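Workshop notebook – Murkcombe bindery
2021-09-20 – Qianru Hou
2 min read

Second try at the case for the Skakano book. The first one warped in June and I did not write down why, so this time I am making more notes.

Boards: grey board, two layers laminated with PVA, left under weights over the weekend. Flat this morning on both sides. I cut them 8 mm taller than the text block, then trimmed a little again because the square at the tail looked heavy. Next time start with the smaller size and save one cut.

Spine piece is still a question. With 78 leaves of the Hamann paper the block swells more at the fold than I calculated. I pressed it again between tins and it went down, but not enough for the hollow I prepared. I made a new one from thinner card. The old one is in the offcuts drawer if somebody wants it for a small job. 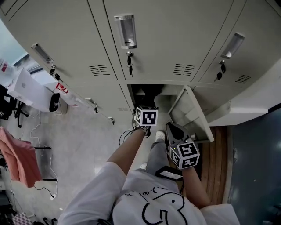 Paste: wheat starch, one part to five of water, cooked slowly and sieved twice. For the cloth I mixed in some PVA, as the cloth was curling before I could turn in the corners. It gave me more time at the corners but there is a faint mark near the head on the back cover. I tried to lift it with a damp cotton bud and made it wider, so I stopped.

Grain direction – I checked everything this time. The endpapers from Rovton were wrong, grain running across the spine, and I think this is what pulled the June case. I had glued them without testing. I have now marked the packet with a pencil arrow. Please keep the arrow when you take sheets.

Still to do: title label, foil or letterpress not decided. The type I want is nine point and it fills in on cloth, so maybe print on paper and inlay it. For the inlay I need to cut the recess before casing in, therefore nothing gets cased in tomorrow. Also order more bone-coloured thread, the spool is nearly finished.

Contact the bindery | © 2021 Murkcombe | Back to top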